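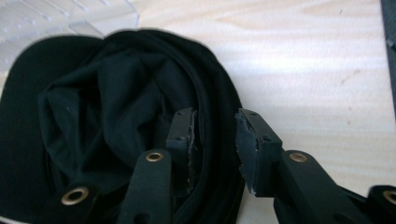
*A hand-held gripper gets to grips with a black baseball cap on the test bench at Hestham. The grey finger pads are textured for grip.*

**Cap proves a handful in Hestham gripper trial**

Jun 30, 2018

Anyone worried that robots will shortly be running the world may take comfort from events in Hestham, where two of them have spent the week being compared on their ability to pick up a hat.

The trial, run by Liltbridge firm Pettigrew, sets two designs of gripper against each other over 1,000 attempted lifts. One is the company's own two-fingered model, all flat black links and brass eyelets. The other is the Drulex, which costs rather more and arrived in a much nicer box.

Both can be worked by hand before anyone goes to the trouble of bolting them to an arm. Mavis Szabo, who is running the tests, said this saved a good deal of time and some swearing.

"A box is easy," she said. "A box stays the shape it was when you left it. Cloth has opinions. You pinch a cap by the crown and it folds up, you go for the band and it rolls away from you, and the brim wants to be a plate."

By Friday evening the team had logged 727 lifts, leaving the rest for next week. Szabo would not give a running score, though she did say that the dearer gripper had been beaten on soft items on the first day and that its maker had since sent an email.

Much of the argument is about the pads. Pettigrew's fingers are lined with rough grey gripping material, which holds fabric well and frays at the edges. A set costs £18 to replace. The Drulex uses a smooth pad that lasts longer but, according to the test notes, "lets go of socks".

Caps account for 155 of the planned lifts, more than any other item on the list. They were added at the request of a warehouse customer that handles returned clothing and would like to stop paying people to turn hats the right way up. Tea towels and gloves also feature. A woolly scarf was withdrawn on Tuesday after it became wound round a finger joint and had to be cut free with nail scissors.

The second stage, in which the better gripper goes on to an arm and has to manage without a human wrist behind it, is due to start in September. Szabo expects the numbers to get worse before they get better.

"People see an arm and think the hard part is the arm," she said. "The arm's fine – it goes where it's told. It's the last inch that does you."

Results for both grippers will be published once the arm tests are finished. Pettigrew says it will print them whichever one wins, and Drulex has asked to see the socks.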